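Cloth-handling robots at Modero back in use after gripper fault

Modero has restarted the garment-handling robots at its Miranda site after a fault that let the grippers close harder than they were set to. No one was hurt. The robots, which pick up, turn and fold clothing before it goes to packing, were out of use for 12 days.

The trouble began on the late shift, when an operator reached in to free a sleeve and saw the gripper start to close with the cell door open. She pulled her hand back and pressed the stop button. The door switch should have cut power to the gripper as well as the arm. It cut power to the arm only.

Modero took all 4 cells at the site out of service that night and told Ollow, the company that supplies the grippers and their control software. Work on the folding line was done by hand in the meantime, with extra staff brought over from the Gakberg warehouse.

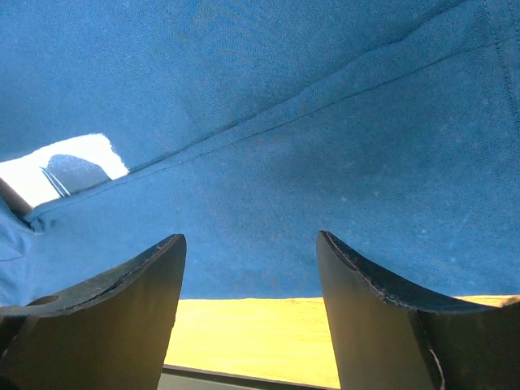 Page last changed: 4/26/23

A gripper reaches up toward blue fabric, with its two dark fingers well apart.

Engineers from Ollow found two separate problems. The first was in a software update installed at the start of April, which moved the gripper onto a different power circuit from the arm. The door switch had not been rewired to match. The second was a force limit that went back to its factory value each time a cell was restarted. Operators had been entering the lower value by hand at the start of a shift, but the setting was lost if the cell was stopped and started again later in the day.

A check of the fault log turned up 604 entries for gripper force over the limit. Most were short and cleared without anyone being called. The log was set up to send an alert only when the arm stopped, so the entries were not passed on to the maintenance desk.

"We were looking at torn seams and treating it as a quality matter," said Iñaki Echevarría, maintenance manager at Miranda. "The log should have come to us, and it didn't. It does now."

The door switch on each cell now cuts power to the arm and the gripper together, and this is tested before every shift. The force limit is stored in the controller and can be changed only with a supervisor's key. Operators have also been told to use the stop button before opening a door, even for a quick job such as clearing a snagged sleeve.

Ollow said it had written to other customers who installed the same update and had asked them to check their door switches before running the grippers again. The older software can be put back on request.

Gakberg has the same type of cell on order. Modero said delivery there is on hold until the Miranda cells have run for a full month without a force fault.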